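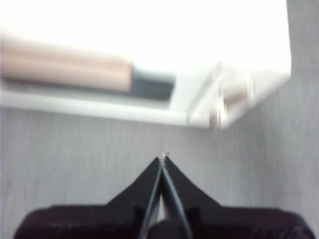
**SETTING UP › PART 3**

## Getting the Moges onto your home network

Part 2 left you with a Moges label printer that has paper in it, power going to it, and no idea that you exist. This part introduces the two of you. Set aside 30 minutes. Most people need less, and the ones who need more usually skipped step 2.

If you plan to print only by cable, go straight to Part 4. The cable is a perfectly respectable choice and you will be finished before the rest of us.

### Before you start

Have these within reach:

- the name and password of your home network, spelled the way the router spells them
- a phone or computer already connected to that same network
- a paper clip, straightened
- the pairing card from the sleeve inside the lid

The pairing card carries a code made up of letters and numbers. The typeface was chosen by someone who believed that a zero and a capital O should look like siblings. If you see a slash through it, it's a zero.

> **Note:** The Moges works on 2.4 GHz networks only. If your router gives its slow and fast networks separate names, use the slow one. A label that says BASIL does not need the fast one.

### 3.1 Put the printer in pairing mode

1. Switch the printer on and wait for the status light to turn steady white.
2. Check that the lid is fully closed. It clicks twice. The first click is a liar.
3. Hold down the feed button for 6 seconds. The light starts to blink blue.
4. Let go. If a blank label comes out, you let go too early. Wait for the white light and repeat step 3.

Pairing mode lasts a few minutes and then gives up without any announcement. If you went off to look for the router password and came back to a white light, start over from step 3.

> **Caution:** Don't hold the button past the point where the light turns red. Red means a full reset, and a full reset clears your saved label layouts along with everything else. On a brand-new printer there is nothing to lose. On one you've owned for a year there is the spice drawer.

### 3.2 Connect from your phone

1. Open the Ukarell app and tap **Add a printer**.
2. When the app asks to look for devices on your local network, allow it. If you say no, it will search anyway and find nothing, and it will go on doing that with great optimism until you change the permission in your phone's settings.
3. Pick **Moges** from the list. If two are showing, match the last four characters to the sticker on the underside.
4. Type in the pairing code. Capitals matter.
5. Choose your network and enter its password.
6. Wait. The progress bar moves quickly to the halfway mark and then reflects on its life for a while. Leave it alone.
7. When the light turns steady green, tap **Print test label**.

The test label reads HELLO, followed by the printer's network address. Stick it to the underside of the printer, next to the serial number. You'll want that address in Part 6, and it is a poor moment to discover that you put the label on the dog's bowl.

### 3.3 Connect from a computer

You can do all of this without a phone.

1. With the light blinking blue, open the list of wireless networks on your computer.
2. Join the one that begins with **MOGES-SETUP**. Your computer will warn you that it has no internet access. This is true, and it's fine.
3. Open a browser and type **moges.setup** in the address bar.
4. Enter the pairing code, pick your home network, type its password and click **Save**.
5. Rejoin your home network. Some computers do this by themselves. Others stay loyal to the printer and have to be told.
6. Add the printer through your computer's usual printer settings. It appears under its own name, with no driver to download.

> **Note:** If the browser sends you to a page of search results, type the address again with a slash at the end. Browsers have become very sure that everything is a question.

### 3.4 Give the printer a name

This is optional if you own one printer, and a kindness to yourself if you own two. In the app, go to **Printer › Details › Name**. Names can be up to 19 characters long, including spaces. Accents are fine. Emoji are accepted and then printed as small empty boxes.

Name it for where it lives. "Pantry" and "Garage" age well. "New printer" doesn't.

### 3.5 Keep the address from wandering

Routers hand out addresses the way coat checks hand out tickets, and after a power cut the Moges may come back with a different one. The app copes with this. Computers often don't, and will tell you the printer is offline while it sits there glowing green.

To fix the address in place:

1. Sign in to your router. The details are usually on a sticker on the router itself.
2. Find the page called **DHCP reservation**, **Static lease**, **Address reservation** or whatever your router's maker settled on that year.
3. Choose the Moges from the list of connected devices and reserve its current address.
4. Save, then switch the printer off and on again.
5. Print another test label and compare the two addresses. They should match.

If your router came from your internet company and hides this page, call them and ask for "an address reservation for a printer." Those words will get you further than a description of the problem.

### 3.6 When it won't connect

**The light blinks blue and the app sees nothing.** Your phone is probably on a guest network, or on mobile data. Turn mobile data off until you're done.

**The light blinks blue and white by turns.** The password was wrong. Type it again with the "show password" option switched on, and watch for the capital letter your phone likes to add at the beginning.

**The light is green and nothing prints.** Open the lid and close it again. Both clicks. If that doesn't help, see "Paper path" in Part 2.

**The printer connects and drops out again every evening.** Move it. Microwave ovens are the usual cause, and the top of a microwave is the one place in a kitchen where a label printer fits perfectly. An arm's length away is normally enough.

**The light is red and stays red.** Use the paper clip. Press it into the small hole beside the power socket and hold it there for a slow count of ten, then go back to 3.1.

> **Caution:** There are two small holes beside the power socket. The reset hole is the one with a ring marked around it. The other is a drain vent. Pressing a paper clip into the vent does no harm, and no good either.

### 3.7 Updating the firmware

The printer looks for updates when it first connects and will offer you one if there is one to be had. Take it now, before you have a tray of jars waiting. The update runs for up to 30 minutes, during which the light pulses green and the feed button does nothing – pressing it harder also does nothing.

Don't unplug the printer during an update. If the power goes out anyway, plug it back in and leave it. It keeps the old version tucked away and will return to it on its own, a little slower to start than usual.

Printers sold before January may need two updates in a row. The second appears after the first has finished, with the same message in the same words, so it can look as though nothing happened. Check the version number under **Printer › Details** before you write us a letter.

If you do write, letters go to the support desk in Clolutbridge. Returns go to the warehouse in Cekville. The two are not near each other, and a printer sent to the wrong one takes the scenic route.

*Set-up text by Adanech Gebremichael. Continue to Part 4: Your first real label.*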